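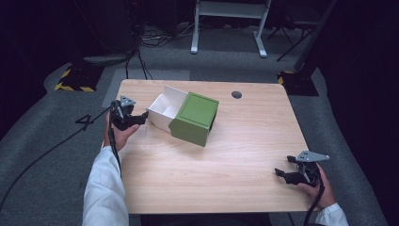
Two-part box on the table, green lid closed.

3 min read

Ticket: listing for the two storey on Lirer Court shows wrong lot size and drops the upper floor
Opened by: Dolores Dvorak, Lazaridis Homes
Assigned: Norbert Oravec
Status: solved

Dolores: Hi! Love the new listing pages, the big kitchen photos look wonderful. One problem though. On the Lirer Court house the lot comes up as 395 square meters on our site and 300 on the Eltska feed. It's 395 on the survey. Also the whole second floor paragraph (primary suite, bonus room, laundry) is missing from the feed. We have an open house coming and I'd love to have it right before then!

Norbert: Great catch, and thanks for checking against the survey! I can see both problems from my end. Can you tell me which form you used to enter it, the long one or the quick one?

Dolores: Quick one, then I pasted the description in from our old Skorkimik file.

Norbert: Perfect, that helps a lot. The quick form cuts the feed description at 600 characters, and your main floor text fills nearly all of it (that pantry gets a lot of love, and fair enough). The 300 came in with the template from the house next door.

Steps tried:
- Cleared the saved template and typed the lot size again. Feed now reads 395. Yes!
- Pushed the listing again with the quick form. Upper floor still missing.
- Moved the listing to the long form and split the text into 2 blocks, main and upper. Both blocks show up on the feed, in the right order.

November 9, 2018: Norbert asked for a check on the agent side.

Dolores: It's all there, bonus room and everything! The south facing deck even moved up to the first line, which I like so much better. Can I do the same for the other Lirer listings?

Norbert: Please do! Open each one, choose "switch to long form", and look over the lot size before you save. Your photos stay put. I'm closing this one, but reply any time and it opens right back up.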